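Clesville spice swap doubles in size
October 26, 2011

Clesville's community spice swap has well and truly outgrown its old home! The spring swap drew 182 households to the Floltberg Street hall, twice as many as last year, and the trestles were still busy when the lights started going off.

The idea couldn't be simpler. You bring the jars you never finish, you label them with the month you opened them, and you go home with something you've never cooked with. By closing time 1109 jars and packets had changed hands, with smoked paprika, sumac and home-dried bay leaves going first. One family turned up with 11 kinds of chilli from their own backyard – the queue for those went out the door.

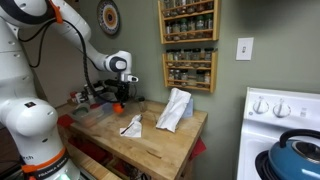
A butcher-block table with a robot arm above it.

The swap began in September 2009 as a corner of the Bellini deli's birthday party, when a few regulars got talking about the half-full packets at the back of their cupboards. It has been running on word of mouth ever since, and the flavour of the thing hasn't changed a bit. There's still no money on the tables and still a big pot of dal at lunch, seasoned with whatever people are happy to throw in. This year's had fenugreek, black mustard seed and a very generous hand with the ginger. It was gorgeous.

New this time was a blending bench, where kids could grind their own mix with a mortar and pestle and give it a name. "Dragon Dust" and "Nan's Secret" were both terrific on popcorn.
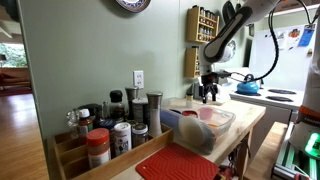
Anyone keen to get ready for the autumn swap can start now. Whole spices hold their flavour much longer than ground ones, so they're the best things to put aside, and small glass jars with tight lids are always wanted. Keep them out of the sun and away from the stove. Please leave out anything with no label at all, as a lot of mystery powder ended up in the compost this year.

The next swap moves to the Nultora showground pavilion, which has room for 800 people and, at long last, decent parking. Entry is free, and bring a spoon for the dal.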